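3.2 Setting up and looking after the gripper

Most of what we learned in this project we learned with a hex key in hand. The arm itself gave us very little trouble over the whole study. The gripper was another story, and a far more interesting one, so we describe its upkeep in more detail than is usual in a paper of this kind. We hope other small labs will find it useful, and we'd love to hear from anyone who does it differently!

The cell at Flirkatstead is a single arm over a table, with a two-finger parallel gripper and a camera fixed to the gripper body. Each finger is made of two parts, a base block and a flat pad. The base block bolts to the sliding jaw and the pad screws to the base block. We chose the split design early on (Samina Cheema drew the first version in January) so that a worn pad could be swapped without touching the jaw, and it has paid off many times over. A pad change takes 14 minutes if the screws come out cleanly. With one rounded screw head it can eat up most of a morning.

The bases have brass-lined holes. In our first set the holes were bare, and they wore oval so quickly that the pads no longer met square. The liners fixed this completely, and we have not replaced a base since. They do need to go in straight. We press them with a drill press turned off at the wall, using the quill as a slow, gentle ram, and check each one with a dowel pin before the finger goes anywhere near the robot.

Alignment is where the real fun starts. The pads must face each other squarely when they close, yet the bolts leave enough play for either one to lean. Our routine is as follows. We fit both pads finger-tight, close the gripper at low force on a ground steel bar, snug the screws in turn, open, and close again on a single sheet of paper. If the paper pulls out with the same drag at the tip and at the heel, the screws are tightened fully. If it slips at one end, we start over. Dezső Fodor can do this by feel in one go. The rest of us usually need two or three tries.

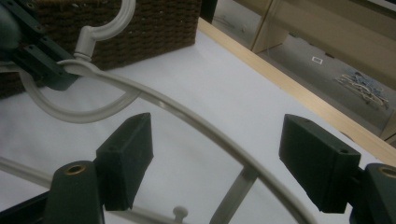

Figure 4. Gripper fingers on either side of a curved rod of a cream metal wire object.

Round rod turned out to be the hardest test of this alignment. On a flat-sided block, a small lean in one pad hardly shows, as the block simply settles against both faces. On a thin smooth rod the contact is close to a line, and any lean turns into a twist as the gripper closes. We saw this first in the logs as a sideways kick in the wrist force, and spent far too long blaming the force sensor. Rafia Bajwa finally tried the paper test on a finger set we had all assumed was fine, and it failed at the tip. With the pads reset, the kick was gone on the very next run, and there was some cheering.

From then on we checked alignment every 1000 closing cycles and at every pad change. Over the full study the gripper logged 2141 grasp attempts on wire and rod objects, and we fitted 28 pads in all, counting those used up while we were still working out the routine. Wear was uneven. The pad on the camera's left nearly always went first, and we still don't have a good explanation. Brayan Cusi suspects a slightly tighter slide on that side. Swapping the two jaws end for end would settle the matter, and we plan to do so when the gripper next comes off for cleaning.

Two smaller points deserve a mention. First, the pad screws go in with a drop of low-strength thread locker, left to cure overnight. Without it they crept loose; with the medium grade we stripped them on the way out. Second, the camera must be recalibrated after any work on the fingers, even if its own bracket has not been touched. The tool centre point moves a little with every new pad, and a hand-eye calibration that was excellent at breakfast can be plainly wrong by lunch. We now keep the calibration target next to the hex keys.

The same finger bases were later used without changes on the second cell, described in Section 3.3, where Mogens Oddsson repeated the alignment routine from our written notes alone. His first set passed the paper test at both ends on the second try.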